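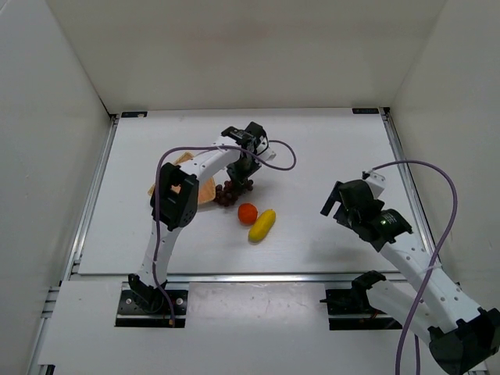 Ticket: clasp keeps popping open on Livetti beaded bracelet
Status: open

Hi Korkorent team, me again! The bracelet came back from repair on 2019-06-01 and the new magnetic clasp looks lovely, but it still lets go whenever I pull a sleeve over it (cardigans are the worst). I've tried wearing it the other way round and adding the little safety chain you sent, and the chain just tangles in the seed beads. Could you swap it for a lobster claw instead? Silver please, and keep it at 8 inches. Happy to post it back on Monday if you send me a label.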